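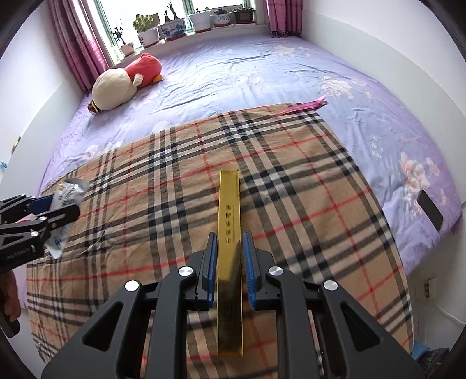
About Urnlow

Urnlow builds hand-held gripper tools and the software that turns their recordings into training data for household manipulation. The company has two sites. Hardware is designed and assembled at Guerreiro, and data review and model training are done at Dukmont, where the open days are also held.

What we make

Our main product is the Pronamine, a two-finger gripper operated by hand. The operator closes the fingers with a grip, and the tool records finger opening and the view from the wrist. It has no motors. The same finger geometry is fitted to our test arms, so a grasp recorded by a person can be replayed on an arm without changing the contact surfaces. Operators normally work with a pair, one in each hand.

Most of our work concerns small items in ordinary rooms: packaging, stationery, clothing, toiletries. Thin, stiff objects and soft film packaging receive the most attention. A thin strip leaves little margin in finger alignment, and a crinkled bag changes shape as soon as it is touched. Removing one from the other takes two tools and some practice. Patterned bedding and daylight from a window are kept in the recordings as they are, and we do not use plain backdrops.

Open days at Dukmont

We hold two open days a year, one in spring and one in December. Each session is limited to 16 visitors and lasts half a day. The format has stayed the same since the first one:

Introduction to the tool and its calibration
Two-handed demonstration by a staff operator
Visitor practice at the stations
Replay on the test arm
Questions

The practice period is the longest part. Visitors are given a pair of grippers and a tray of objects and may attempt any task on the station card. Most people need several attempts before they stop squeezing too hard. Left-handed visitors can swap the tools at any time – the two units are mechanically identical and only the labels differ.

Replay on the arm is shown at reduced speed. It is a demonstration of the process and should not be read as a performance claim. Failed grasps are left in the session, and the operator will explain the cause where it is known.

Recordings made by visitors are deleted at the end of the session unless a consent form has been signed. Forms are available at the front desk in print and in large type.

Figures

The task library currently holds 257 tasks, of which 22 require both hands throughout. A set of finger pads is rated for 2,000 closures under our own bench test and is replaced at that point regardless of visible wear. Pads are supplied in pairs.

Visiting

Schools, repair workshops and other companies may ask for a separate visit outside the open days. Please state the size of the group and whether anyone needs a seated station. Closed shoes are required in the arm area – the rest of the building has no dress rule. Parking is behind the Dukmont building, and the entrance is on the same side.

Page last revised 10/23/19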